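4.2 Placement of the board and what people wrote on it

The second part of the field study looked at where shared whiteboards were kept in project rooms and how their position affected the notes made on them. The rooms were in two office buildings in Flasedthorpe, both fitted out by the furniture supplier Verschueren. Every room had a movable board that could be hung on a rail, stood against a wall, or put down on the table. Staff were told at the start that they could use the board in any position they liked, and the building managers did not issue any further guidance.

We recorded 13 groups. A group was any team that had booked the same room at least once a week since December. The smallest was a payroll team and the largest was a group preparing the move of a records archive. Meetings were noted on paper by an observer sitting away from the table, and the boards were copied by hand at the end of each meeting, before anyone wiped them. Fieldwork closed on 3 May 2018. Comments from the participants were collected with Anon, a short web form that stores no names, so the remarks quoted below cannot be tied to a person or to a group.

Hanging boards were used much as the earlier literature would suggest. One person stood, held the marker, and wrote what the others said. The marker changed hands rarely, and when it did, this was usually because the writer had to leave the room or take a call. Text on hanging boards was larger and was arranged in columns or lists. Most of it could be read from every chair. The writer tended to decide what was worth putting down, and several participants commented on this. One wrote: "If she doesn't write it, we didn't say it." Another wrote that the person at the board was "always the person who talks most anyway."

Boards put down on the table were used differently. More people wrote, and they often wrote at the same time. The lettering was smaller and faced in several directions, depending on which side of the table the writer was sitting. Lists were less common. Loose shapes, arrows, and loops drawn around a word or a spot were more common. Groups also put things on the flat board, such as cups, phones, paper slips, and samples, and drew around them or beside them to mark a place. This happened most in groups whose work dealt with layout, including the archive group, which used boxes of staples to stand for shelving. A mark made around an object often stayed on the board after the object was picked up, and the group went on using it as a reference point in talk ("the one that goes here"). 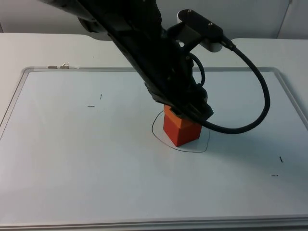
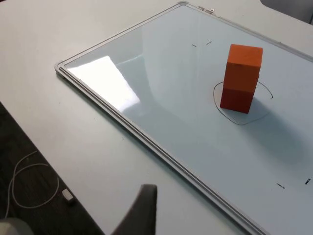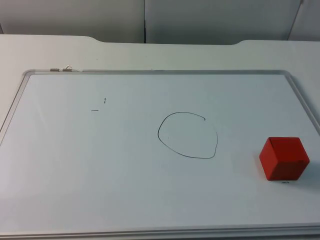 Figure 3. Whiteboard lying flat on a white table. Glare is visible on the left side of the board in the second picture.

Two problems with flat boards came up often enough to be treated separately.

The first was glare. A glossy board on a wall reflects the opposite wall or a window, and people can usually step to one side. A glossy board on a table can reflect ceiling lights or a window toward people who are sitting down, and these people are less willing to move. In our notes, requests to turn the board or to switch off a lamp were made in the first minutes of a meeting and were then dropped, even when part of the board remained hard to read. Participants worked around the bright area. They left it blank and wrote closer together on the rest of the surface. In one room the same corner was left blank in every meeting we observed, by different groups, at different times of day. When we asked about this in the form, only one reply mentioned light. The others said that the corner was "hard to reach" or gave no reason. We take this as a sign that people adjust to a poor surface without noticing that they are doing so, and that asking them about it later is a weak method.

The second problem was smudging. Sleeves and forearms rest on a flat board in a way that they do not on a hanging one. Writing near the edges was damaged most. Two groups switched to a marker with a stronger ink to prevent this and then found that the boards could not be wiped clean with a dry cloth. The building managers supplied Vilov, a spray cleaner, to all rooms halfway through the study. After that, boards were cleaned more thoroughly but less often, as people put off the job until someone had the bottle at hand. The result was that older notes stayed on the board longer. Some groups liked this and began to treat the board as a running record. Others complained that they could not tell last week's notes from this week's.

Long-lived notes deserve a comment. On hanging boards, a note that survived more than one meeting was nearly always protected by the words "do not erase" or "leave." On flat boards such labels were rare. Notes survived because a new group started in a clean area and did not bother with the rest. Over a few weeks the board filled up with fragments by different hands, and the meaning of many of them was lost. We asked members of each group to explain the marks left on their own board. They could explain most words. They could explain few of the lines and loops, including ones that they had drawn themselves. A shape that had been clear while people were pointing at it had little content once the talk was over.

This matters for the practice, now common, of taking a picture of the board at the end of a meeting and sending it around in place of minutes. For hanging boards the practice works fairly well. For flat boards it saves marks that cannot be read later without someone who was in the room. The archive group had sent such pictures after every meeting since December. When its members were asked in the form how often they had opened them, most replied that they had never done so.

Cost played a small part in the choice of position. The rail system costs 2,000 euros per room, and the managers had wanted to know if it could be left out of later rooms. Our data give limited support for leaving it out. Marijke Brouwer, who coded the meeting notes a second time for this section, found that groups with a rail in the room still moved the board down to the table when they needed to arrange something in space, and moved it back up when they needed to agree on a list. Groups seemed to know which position suited the task, provided that moving the board took one person and little time. In rooms where the board was heavy and needed two people to lift, it stayed where the cleaners had left it.

There are limits to these findings. The groups had chosen their own rooms, and those with a lot of layout work may have picked rooms with larger tables. The observer could see hanging boards better than flat ones, so small marks on flat boards may have been missed in the running notes, although the copies made at the end of each meeting would include any that had not been wiped. Left-handed and right-handed writers were not recorded separately, and this would be worth doing in any further study of smudging.

Section 4.3 turns to the content of the lists written on hanging boards and compares them with the tasks that the groups later entered in their planning software.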